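Storniment laundry basket, with liner

Storniment is a rectangular basket for a small laundry corner. It has white plastic sides, a woven band on the rim and a handle opening on each short side. It stands on the floor and needs no assembly. Replacement liners come in packs of 4.

Fits well beside a wall or next to the sofa. 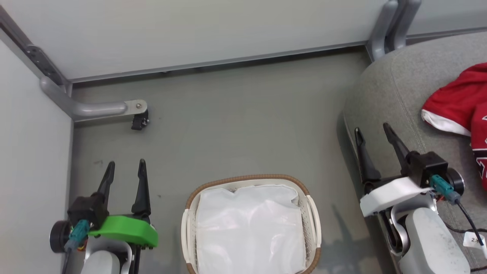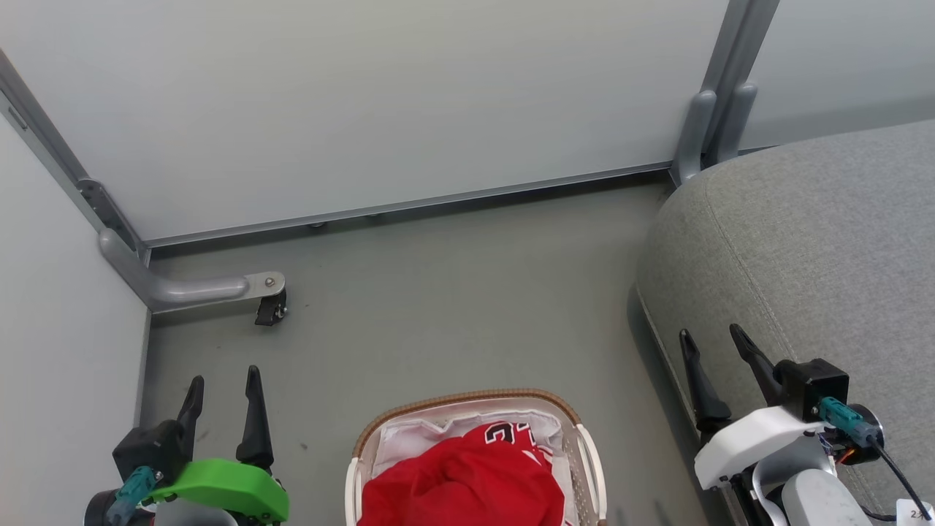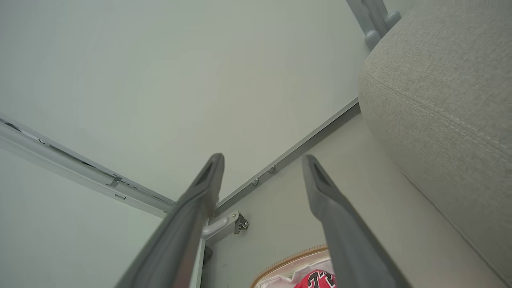 Lwazi Shezi asks if the woven band can be washed, and whether the liner is sold alone.

Wipe the band with a damp cloth, please do not soak it. The liner is sold alone, order number 2671.

Comments (2)

Ozan Yazıcı
Mine holds almost 50 socks and two towels. I wish it had a lid.

Guest
Do you ship on Thursday?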